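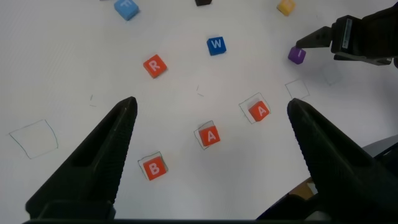

Attachment 1: letter cubes and drawn squares on the white table

Ticket 443, Drasterdale learning room
Opened by: Hiyori Nagano
Status: waiting for reply

The square outlines are drawn by hand and they are very thin. From a chair it is difficult to see where a cube should go. Near the purple I the surface also has a faint grey mark. I would like to draw the squares again, darker. Which pen is allowed on this table?

Reply, Masanobu Yagi: Please use the Vunent pen from drawer 8. Try it first in one corner and wait 11 minutes.

Hiyori Nagano: Thank you. The drawer is locked. Who has the key?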